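Leave us the small gifts too

I had a letter from my old university in November. You probably know the sort: thick cream paper, a signature printed in blue so it looks like ink, and a form at the bottom with boxes for how much I'd like to give. The smallest box was 85 pounds. There was a line underneath for "other", about as long as my thumbnail.

Now, I'm fond of the place. I went to Mesedbridge for three years, stayed for 14, and met most of the people I still ring up when something goes wrong. I would like to give it something. But I sat at the kitchen table with that form and felt like someone who has walked into the wrong shop and is being watched by the staff.

So I rang Parveen Soomro, who shared an office with me back when we were both teaching first-years how to write up a lab report. She'd had the same letter. She had also had a phone call (a very polite student, she said, reading off a screen) and had been asked whether she'd thought about a named bench. Parveen has not thought about a named bench. She wanted to know if she could pay for somebody's bus fares.

I haven't been able to shake that off, because bus fares are exactly what I would pay for as well. When I was a student it was never the fees that nearly did for me. It was the week the boots went, or the deposit on a room, or a field trip that was "optional" in the way that breathing is optional. Wouter Verhoeven, who ran our department for longer than was good for him, kept a brown envelope in his desk for this. You told him what you needed and he counted it out. He never wrote a word of it down, as far as I know, and I'm sure it broke every rule going. I had 3 pounds out of it once for a train home and I can still see him hunting for the coins!

I'm not asking for the envelope back. I can see why a university can't have a man handing out cash from a drawer, and I can also see that not every student would have dared knock on Wouter's door. He was six foot four and he growled. But something went when the envelope went, and a glossy appeal with a thermometer on the back page hasn't replaced it.

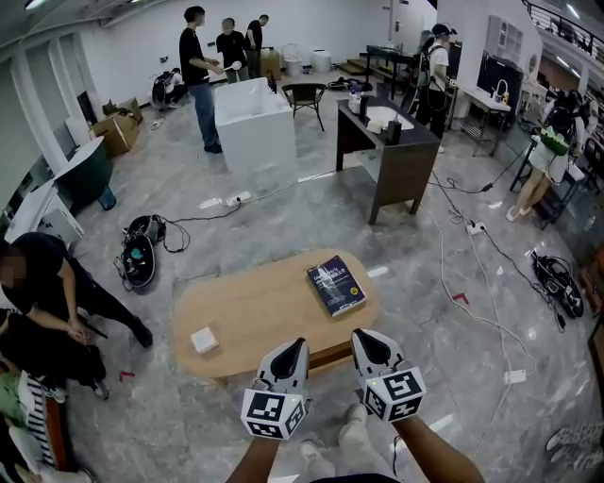

What the big gifts do

Let me be fair to the big givers. The Alberg rooms were paid for by one family and they are lovely rooms. Hilde Geerts, who works in the alumni office and has put up with more of my emails than anyone should, told me that one large gift takes her team less work than a hundred little ones, and I believe her. There's the thanking, the tax forms, the change of address cards. If you gave me the choice between one cheque and a sackful of fivers I'd take the cheque as well, and go home early.

But large gifts come with large wishes. People who give a great deal want a building, or a professor, or a prize with a dinner attached. Fair enough, it's their money. The Cirulska Prize is worth 1265 pounds and goes every summer to the student with the best final marks, and very nice too, except that the one with the best final marks has by then got through the hard part. I'd have liked to see that money turn up two winters earlier, in small lumps, for the ones who were wobbling.

I said this to Gijs and Lies De Haan over supper and got an argument, which is what I go there for. Gijs thinks a prize gives people something to aim at. Lies said she had aimed at one all the way through her degree, missed it by a whisker and spent the summer under a duvet. They were still at it when I went to find my coat.

What I'd like instead

A form with a five pound box on it, for a start. It wouldn't cost anything but the ink. Then a fund with a dull name, the Smits Fund say, after the porter who used to lend people his bicycle, that any student can ask for help from without writing an essay on their sorrows. A short form, an answer by the end of the week, and a limit on the amount so it can't be drained by the bold.

And please, stop ringing people up about benches. Write to us once a year and tell us what the money bought. I don't need names or smiling faces. "Eleven pairs of glasses and a lot of train tickets" would have me reaching for my purse every time, and I bet I'm not the only one.

Hilde says she'll raise it at the next planning meeting. She did warn me that the forms for this year are already printed, so in the meantime I've crossed out the 85, written in what I can manage, and added "for bus fares" in capitals up the margin. Parveen has done the same with hers, in green.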